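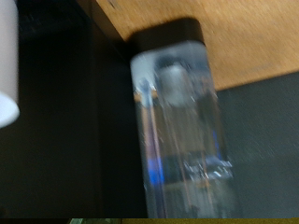
How to descale a kettle with citric acid

Limescale builds up quickly in a hard water area. Ours in Skindale needs doing every month or so, and by May it usually has a thick crust because I have put it off over the winter. The method below is for an ordinary electric kettle with a steel or plastic body. If yours has a coated inside, check the booklet first.

What you need

Citric acid powder, the food grade kind sold for home brewing
A tablespoon
An old toothbrush
Cold water

Step 1: Empty the kettle

Switch it off at the wall and let it cool. Tip out the old water and any loose flakes. If the spout has a mesh filter, unclip it and put it in a mug.

Step 2: Fill and boil

Half fill the kettle with cold water and bring it to the boil. Switch off at the wall again.

Step 3: Add the acid

Put in one level tablespoon of powder. Add it slowly, as it will fizz. Spoon a little of the hot liquid over the filter in the mug. Leave the lid open and keep children away from the worktop.

Step 4: Wait

Leave it for 15 minutes. For a heavy crust, leave it until the water has gone cold. Don't boil the mixture, and don't add any other cleaner to it, bleach above all.

Step 5: Scrub and rinse

Pour the mixture down the sink with the tap running. Go round the base and the water line with the toothbrush, then brush the filter. Rinse three times. Fill the kettle, boil it and throw that water away. Do the same once more if you can still taste anything sharp.

If you only have vinegar

Use equal parts white vinegar and cold water, enough to cover the scale, and leave it overnight without heating. The smell takes longer to shift, so allow for an extra boil or two.

Storing the powder

Citric acid goes lumpy if damp gets in. Keep it in a jar with a tight lid, write the name on it, and put it on a high shelf. I buy 125 g at a time and it lasts me most of the year.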